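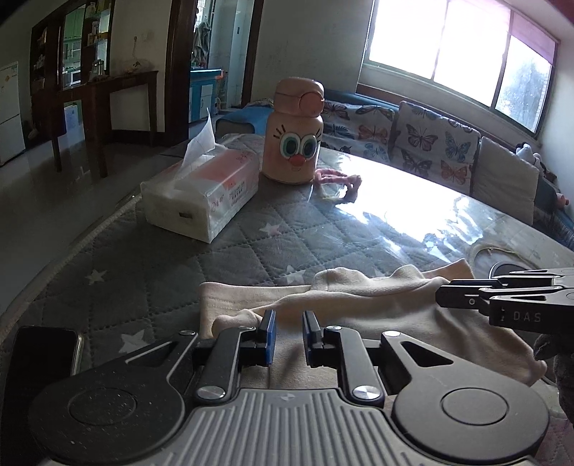

Equipment Planning for Small Robotics Projects
Unit 4 handout: What a gripper setup really costs
Instructor: Augustina Bonsu
Lab support: Milan Kramer

Welcome to my favorite unit! Budgeting sounds like the dry part of robotics until you see how much of a project gets decided in a spreadsheet, months before anything gets picked up. By the end of the unit your team will have a purchase plan you could hand to a department office and defend line by line.

Start with the task

Before you open a single catalog, write one paragraph on what the hands need to do and where. "Household handling" is too wide. "Pick up and fold small cloths on a soft surface, in an ordinary home, in daylight" is something you can shop for. It tells you a lot already: fingers that can get hold of thin fabric, a tool light enough to hold for a whole session, and no bench to bolt anything to.

Soft things are a great test of a plan. Cloth bunches up and slides, and a finger pad that does fine on a bottle may do badly on a napkin. Put pads on your list as a consumable from day one. I have watched two good teams run out in the second week.

One hand or two?

Plenty of household jobs take two hands, so many teams plan for a pair of handheld grippers. A pair costs more than double a single. You need matching parts, a second charger, more storage, and time to check that both tools open and close alike. I still think it's worth it for cloth work, and we'll argue about that in class (Dede Frimpong disagrees with me and will be there to say so).

Worked plan: the Dankwa project

Ewurabena Essien planned this one for a term of home sessions, and she has kindly let us pull it apart. Her starting point:

Sessions planned: 44
Homes: 18
Gripper pairs: 2 (one working, one spare)
Finger pads: 136

Look at the pads first. Ewurabena figured on some three pads per session and added a few extra. The working pair has four fingers in all, so she is not replacing every pad every time. Would you? Write down your own guess and what you'd want to measure before trusting it.

Now the spare pair. It is the biggest single line in her budget and the one reviewers kept trying to cut. Her argument was lead time: the supplier, Kaltex, quoted her six weeks, and a six-week hole in a term is fatal. Brekora offered faster delivery on a lighter tool, but its pads would not fit the Kaltex fingers. Mixing the two would have meant two sets of spares.

Lines people forget

Gloves for the operators, in more than one size
Carrying cases
Screws, pivot parts and the right drivers
Data storage, plus a second copy
Travel between homes
Cloths, tissues, bottles and other everyday items to handle, if the homes don't supply them
Paid setup time, usually longer than you think

Rent, buy or borrow

Zuweira Issahaku runs the Sorik equipment pool and will visit at 2 p.m. during the May workshop. Bring her real questions! Ask what a loan covers if a linkage arm bends, who pays shipping, and how early you have to book. For a short pilot, borrowing is often the smart move, and what you learn makes the later purchase request much stronger.

For next class

Each team turns in:
a) the task paragraph
b) a parts list with consumables kept separate
c) one line you would cut if the budget shrank, and what the project would lose
d) the lead time for your slowest item, with the source

Milan has last year's quotes in the lab binder. Prices have moved since then, so use them for the layout and get your own numbers.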